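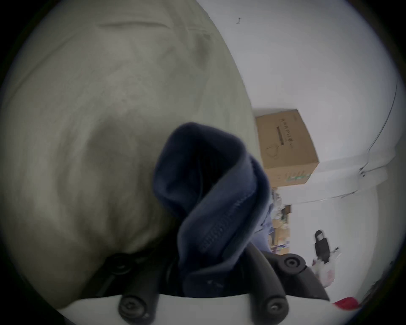 rvoicu
Planning question for people who have bought this kind of gear. I help run a small garment sorting shop and we want to start recording our own grasping data before we pay for an arm. The budget I got approved is $2,307 and it has to cover hand-held grippers, cameras, spare parts and storage. Thick items with zippers are what worry me most, like the navy piece between the two black fingers. Thin shirts I can practice on anywhere. Do I buy one good hand-held unit or two cheap ones? I have a quote from Flarbridge at $600 per unit without the camera.

Catinca_O
Two units. One will be down for parts at some point and then your people are standing around. We bought a single one in May and lost days waiting on a linkage.

pranab.a
I'd say one, plus a full set of spares. Two units from different batches may not close quite the same way, and then you have to calibrate both and keep track of which recording came from which. For a first project that's extra work you don't need.

Catinca_O
They would be the same model from the same seller. We run two now and label each file with the unit number. It takes no time.

pranab.a
Fine if people remember to do it. Ours didn't.

rvoicu
What wears out first? The quote lists finger pads and joint caps as separate lines and I can't tell if I should order them up front.

gudlaug_b
Pads, for us. Heavy cloth and zipper teeth are hard on them. Order 5 sets of pads and skip the caps. I have never replaced a cap. Look at shipping too, because small orders from Flarbridge cost nearly as much to send as the parts do.

Catinca_O
Agree on pads. I would get one set of caps anyway. They're cheap.

sbogdan
Nobody has mentioned storage. Wide-angle video adds up fast and you want two copies. I put a quarter of my first budget into drives and still had to go back for more. If you buy two grippers at 600 each that is 1,200 gone, then two cameras, and I don't see how the drives fit in what's left.

rvoicu
That is where I keep getting stuck. With one gripper I have 1,707 left for the camera, pads and drives. With two I have 1,107 and need a second camera out of it.

sbogdan
Then one now, and ask for the second in the next round when you have recordings to show.

Catinca_O
Or get the Bokley one as the second. It's lighter and costs less. The fingers are narrower, so check it on a coat before you commit.

gudlaug_b
I sent the Bokley back. It slipped on anything padded. Might be OK for T-shirts.

Catinca_O
Mine holds a winter jacket fine. Which pads did you have on it?

gudlaug_b
The ones it came with.

Catinca_O
Those are bad. Change them and try again.

rvoicu
Thanks all. I'm going to ask for one Flarbridge unit, 5 pad sets, one cap set, a camera and two drives. Will post the final quote when I have it. If anyone has a used camera mount that fits, send me a message.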